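**Chamado 186 – Loja Malex – cores erradas na impressão de tecido**
Estado: resolvido
Prioridade: média
Equipamento: plotter de sublimação Drallix, RIP Urier

**Relato do cliente**

As toalhas de mesa da linha de verão saem com o bege puxado para o verde. O azul-claro está aceitável. O problema começou em janeiro, depois da troca do papel de transferência. Já foram perdidos 100 metros de tecido. O pedido total é de 500 metros, para a Karunaratne.

**09:20** – Pedido o arquivo original e o perfil de cor em uso. O arquivo está em RGB, sem perfil incorporado. O RIP estava configurado para assumir CMYK genérico na entrada.

**10:05** – Teste de bicos sem falhas. Temperatura da calandra conferida pelo cliente, dentro do normal. Descartado problema mecânico.

**11:40** – Conferida a estampa de referência no catálogo.
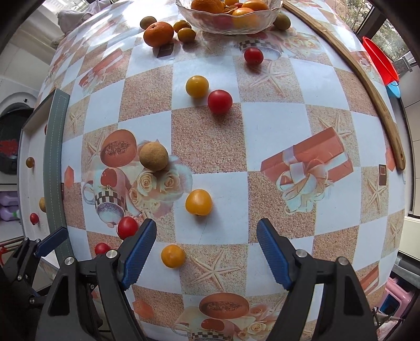
*Anexo 1: toalha em mesa redonda, quadrados azul-claros e bege com estrelas-do-mar.*

 A cor tem de ser comparada com a amostra física, sob luz D50.

**14:15** – Alterações feitas por acesso remoto:

- entrada RGB definida como sRGB;
- perfil de saída do papel antigo removido da fila;
- perfil do papel novo instalado e associado à fila "Toalhas";
- cache do RIP limpo e serviço reiniciado.

**15:30** – Primeira tira de teste ainda esverdeada. A fila mantinha o trabalho já processado com o perfil antigo. Trabalho apagado e importado de novo.

**16:10** – Segunda tira aprovada pelo cliente, comparada com a amostra.

**Pendente:** a loja vai refazer a linearização quando abrir o próximo lote de tinta. Se o desvio voltar, reabrir este chamado e anexar o log do RIP.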